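What the arm changed in our packing room

Posted 2023-09-27
Print this page | E-mail this to a friend

I work in returns and repacking at Pulto. We handle estate jewelry and gift boxes for a few online sellers, the biggest being Vasiliauskas. Several people have asked me what it's like since the robots came in, so I'm writing it down once.

Before May, five of us did the whole job by hand. A box came in, you opened it, checked the clasp and the lining, put the pieces back where they belonged, closed it and sent it down to labels. On a busy day the room did close to 1000 pieces. Your neck knew it by lunch.

Now there are 2 arms on the long bench, set up by a small outfit called Miltau. They take the easy part of the line, mostly plain earrings on cards and watches in sleeves. Those went well from the first week. Laimutė Luik used to do almost nothing but cards, and she was glad to see them go.

Chains are another matter. A chain doesn't keep its shape, so it goes down differently every time. The jewelry boxes don't help either. One line we repack has a pleated pocket in the lid, a ribbon at the side, ring rolls and a small lidded compartment in the tray, and all of that is soft or thin or in the way of something. When we train on these we use the box open on the white table and a couple of silver chains, nothing of value. 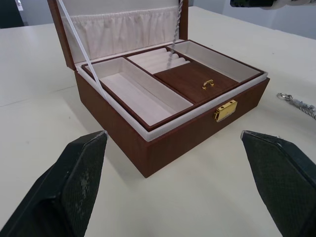 What changed for the five of us

Nobody was let go. I put that first because it's what my mother asked first. Zulema Maldonado moved to the customer desk, which she had wanted for years. The rest of us stayed in the room, but the work is different.

Birutė Grīnberga and I run the bench now. We lay out the pieces, start the job and go over what comes off the end. When a chain goes in badly we take it out, write down the box number and do it again by hand. My notebook is up to item 304 and I've had to tape the cover back on.

The pay went up a little for bench work. It did not go up for Kęstutis, who still packs the odd-shaped things by hand at the other end, and I think that's wrong. His job is harder now. Everything simple used to be mixed in with the awkward stuff, and you got a rest when a plain one came along. Now he only gets the awkward ones. We've brought it up with Yao-tsung Ho, our shift lead, and he has agreed to rotate people between the two ends every week starting with the next schedule.

It's also quieter. We used to talk all morning with our hands busy. Watching takes your eyes and most of your attention, so we talk at break. I miss that more than I thought I would.

My neck is better. I sleep fine. I'd still like one morning a week on the hand end, and I've put my name down for it.

Next time I'll write about the move to the Pleltitlow building, if they ever give us a date.

Get new posts by e-mail. Enter your address to subscribe to the newsletter. You can unsubscribe at any time.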